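4.2 Does an empty tray invite tidying?

Much of the writing on household order treats the container as the active party. Put out a tray, the argument goes, and small things will find their way into it. The claim is popular in advice books and has drifted from there into research, where it is often repeated with a confidence that the evidence does not earn. We set out to check it with ordinary objects on an ordinary tabletop, and our results give it only weak support.

The Stesstead sessions used a small set of things that most people would expect to find on a desk or in a drawer near one: pencil cases, a clock, a hand tool, and a tray with room to spare. We chose them because they do not belong together in any obvious way. A pencil case is already a container, and people disagree about whether a container should go inside another. A clock has to be seen to be of use, so putting it away defeats it. A screwdriver has a proper home in most households, but that home is rarely the desk. Earlier studies tended to use sets such as coins, keys and paper clips, where the tray is the natural answer and the participant has little to decide. We suspect that this choice alone accounts for a good part of the effect they report. 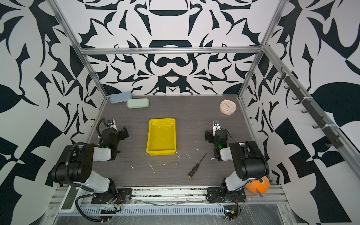
Figure 7. Tabletop layout with an empty yellow tray at the center, a screwdriver beside it, two pencil cases toward the back left and a round alarm clock at the back right.

Participants were asked to "leave the table the way you would want to find it." We avoided the word "tidy" on purpose. In the pilot at Uramlow, the instruction to tidy up led nearly everyone to fill whatever container was closest, and when asked about it afterward many said they thought this was what we wanted. That is a finding about instructions. It says very little about trays, and we would urge some caution in reading any study that does not report its wording in full.

Across the 126 participants we recorded 1393 separate placements, counting each time an object was set down and released. The screwdriver went into the tray more often than anything else, and it was also the object lying closest to the tray at the start. We cannot separate these two facts with the present design. It may be that a loose tool looks out of place and calls for a container – or it may be that people deal first with whatever is nearest and use whatever is next to it. The second reading is duller and, in our view, more likely.

The pencil cases were seldom put in the tray. Most participants who touched them lined them up with each other or with the edge of the table, and 49 participants left them exactly as they were. Under the usual scoring, these 49 would be marked as having failed to tidy. We think this is a mistake. Two cases resting together in a back corner may already count as put away, and a scoring scheme that cannot recognize order unless it sits inside a container will always find that containers produce order.

The clock was treated differently again. Participants turned it, nudged it forward or left it alone, and only 15 placed it in the tray. Several of those took it out again before finishing. The Fatosen coding scheme has no category for turning an object in place, so we added one, and we note that comparisons with work based on the original scheme should be made with care.

One further doubt concerns color. The tray was bright yellow on a dark gray surface, and the Cortés sorting study, which reported a much stronger pull toward the container, also used a bright one. Neither study varied it. A strong contrast could draw the eye and then the hand, with the tray's being a tray playing no part at all. We had a plain gray tray available in December and did not use it, which we now regret. Until someone runs that comparison, the claim that an empty tray invites tidying should be held loosely, and our own modest result along with it.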